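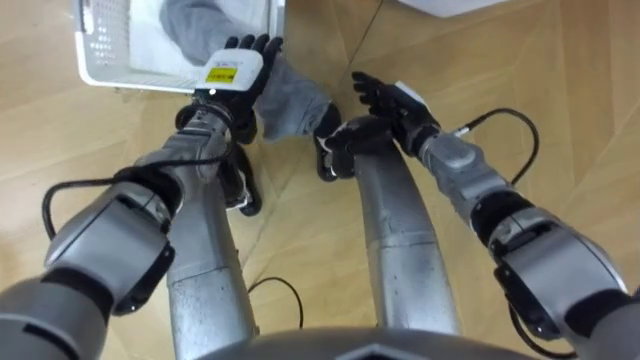 Cable ties would sort the lot in five minutes, a reader wrote under my October post, and why was I making such a meal of it?

Posted 11/2/23 by admin

Well, I tried ties. Pull the arm cables tight and the wrist tugs at its connector on every long reach. So the loops stay, standing well out from the forearms, and I check them by hand before each laundry run. The Flelter manual gives this one line – "route as required". Thanks.

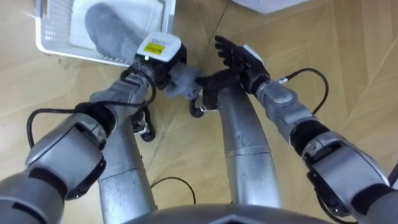
Filed under: Upkeep

The Cirnell wrist modules are meant to hold their zero for 267 hours. I'll believe that when I see it. My log has the left one redone after 74, and it took 16 goes before both hands agreed where the basket rim was. Soft grey laundry over a white rim is my usual check, as a stiff box flatters the grip.

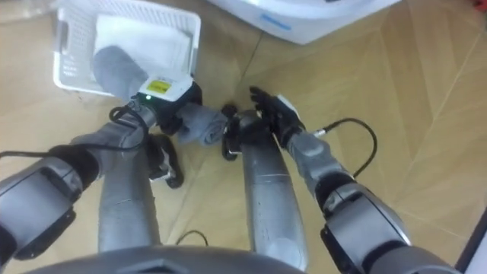
Left hand on the grey fabric, right hand standing by.

I've also been quoted 1669 for a new cable set with "managed slack". It looks like the old set with a clip on it. I'm keeping mine, and wiping down the joint bands on the arms while I think it over.

Home | Upkeep | Parts | Older posts
Contact – © Flerna Workshop Notes – Back to top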